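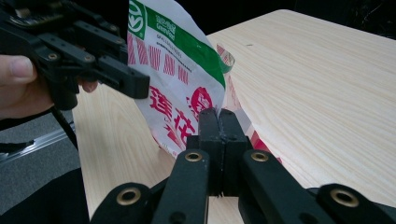
Reading time: 4 minutes

To: Household Stores and Waste list
Subject: Re: Printed carrier bags and the back store cupboard

Dear colleagues,

Thank you to those who replied to the November notice. The message from the Lostberg site is quoted in part below, as it raises most of the points the others raised, and the reply applies to all sites on this list.

> We have been clearing the back store cupboard and have come to the
> drawer of plastic bags. Most are plain, but a fair number are printed,
> and several carry wording in Chinese or other languages that none of
> us can read. Some have green printing and a leaf or similar sign. The
> notice of last month says that "compostable bags" may go to the
> kitchen caddies and that everything else goes to the film collection.
> It does not say how we are to tell one from the other.
>
> We would also like to know whether clean bags may be kept for re-use,
> and if so how many. The drawer no longer shuts. De Graaf have told us
> that they will not take film that has been tied in knots, and a good
> part of ours has been.
>
> Lastly, is the Thursday collection still going ahead?

On the first point, the notice should have been clearer. A green colour, a green emblem or the word "green" on a bag is not sufficient for it to be placed in a kitchen caddy. Printing of that kind may refer to recycled content, to the name of a shop, or to nothing in particular. Only the caddy liners issued from central stores (order line 111) are accepted by the composting contractor. All other bags, whatever is printed on them and in whatever language, are to be treated as ordinary plastic film. Staff are not expected to translate the wording on a bag before deciding where to put it.

For the purpose of the film collection, sites should sort as follows.

Clean and dry carrier bags, printed or plain, go in the clear film sack. They should be shaken out over a bin first and any receipts removed. They do not need to be folded.

Bags which have held raw meat, fish or anything oily go in general waste. Rinsing them is not required, and the Hallovska kitchen in particular is asked to stop drying them on the radiator.

Crisp packets, foil-lined pouches and bags with a stiff cardboard base are not film and go in general waste. Bags with rope or ribbon handles may be included once the handles have been cut off.

Knotted bags should be untied where this can be done without much trouble. De Graaf have confirmed that the odd knot will not cause a sack to be refused, but a sack made up largely of knotted bags will be. The Lostberg sacks may need an hour of somebody's time.

On the second point, clean bags may be kept for re-use, and this is to be encouraged. Each site may keep up to 49 in the store cupboard, which is what the small Prorine dispenser holds when it is filled from the top and the bags are laid flat. Larger sites with two dispensers may keep twice that number. Anything beyond this should go to the next collection – the drawers are needed for cloths and spare liners. Bags with holes, split handles or heavy ink that comes off on the hands should not be kept at all.

Please do not use re-used bags for storing bread, fruit or other loose food, even where they look clean. There are food bags for this in the stores list, in boxes of 200, and sites that have run out may order a further box without waiting for the quarterly return.

On the third point, the Thursday collection will go ahead as planned. Sacks should be at the side entrance by 8.30 in the morning, tied once at the neck and marked with the site name. The driver will not go into the building to look for them. Hallovska should use the lower gate, as the upper one will be closed for the drainage works.

The sorting sheet for the cupboard door is being reprinted with the wording above. It will keep its present number, sheet 53, and the old copy should be taken down when the new one arrives. Sites that have added their own notes to the old sheet may wish to copy these across first.

Further questions should be sent to the list and not to the drivers.

Yours faithfully,

Household Stores Office

Contact the list office | Copyright Household Stores Office | Back to top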